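Skiltberg: Ordnung im Korb, Fragen zum Preis

Ein Korb, ein paar Würfel aus Holz, ein weißer Tisch. Mehr braucht es nach Ansicht der Firma Tornico nicht, damit im Kinderzimmer endlich aufgeräumt wird. Seit Januar verkauft der Laden in Skiltberg das Set unter dem Namen Laka, für 35 Euro. Der Korb kostet einzeln 17 Euro, und spätestens an dieser Stelle beginnt man zu rechnen. 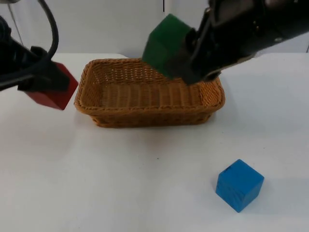
Geflochtener Korb mit Würfeln in Rot, Grün und Blau.

Das Prinzip ist schnell erzählt: Die Klötze kommen nach dem Spielen zurück in den Korb. Tornico nennt das in seinem Faltblatt ein "Farbritual" und verspricht Kindern ab 2 Jahren mehr Freude am Wegräumen. Belege dafür stehen im Faltblatt nicht. Die Erzieherin Jaqueline Camacho hat das Set in ihrer Gruppe gehabt und bleibt zurückhaltend. "Die Kinder räumen ein, die Kinder kippen aus. Das tun sie mit einem Schuhkarton auch", sagt sie. Am Korb selbst hat sie wenig auszusetzen, er sei flach genug, dass man sofort sehe, was drin liegt.

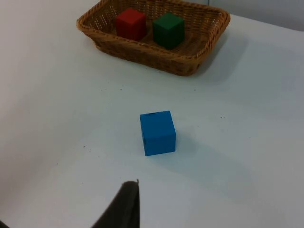 Muss man das ganze Set kaufen?
Den Korb gibt es einzeln, die Würfel nur zusammen mit ihm.

Eliseo Alvarado, bei Tornico für das Sortiment zuständig, verteidigt den Aufpreis mit den Farben. Kräftiges Rot, dunkles Grün und Blau seien auf einer hellen Fläche gut zu unterscheiden, das Sortieren falle damit leichter. Das mag sein. Warum daraus gleich ein Ritual werden muss, konnte er am Telefon nicht erklären - und auch nicht, wer sich den Begriff ausgedacht hat.

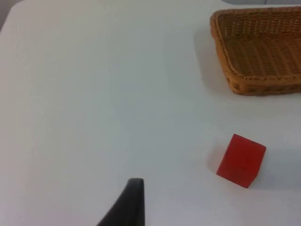 Skiltberg, Montag, 22. Mai 2023. Im Spielkreis an der Orozco-Straße wird das Set an diesem Nachmittag öffentlich vorgestellt. Angekündigt sind 30 Minuten, Eltern dürfen Fragen stellen. Ob auch die Frage nach der Haltbarkeit beantwortet wird, bleibt abzuwarten. Der geflochtene Rand sieht ordentlich aus, aber Flechtwerk hat nun einmal Zwischenräume, in denen sich Krümel und Fusseln sammeln können. Das Faltblatt schweigt dazu.

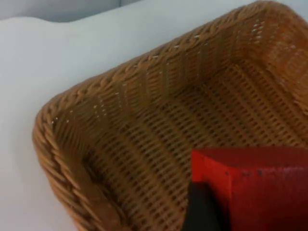 Wie bekommt man das Geflecht sauber?
Mit einer weichen, trockenen Bürste, am besten in Richtung der Stränge. Bei Naturmaterial sollte man mit Wasser sparsam sein.

Tornico will das Set bis auf Weiteres im Programm behalten. Eine größere Ausführung ist laut Alvarado im Gespräch, einen Preis dafür nannte er nicht.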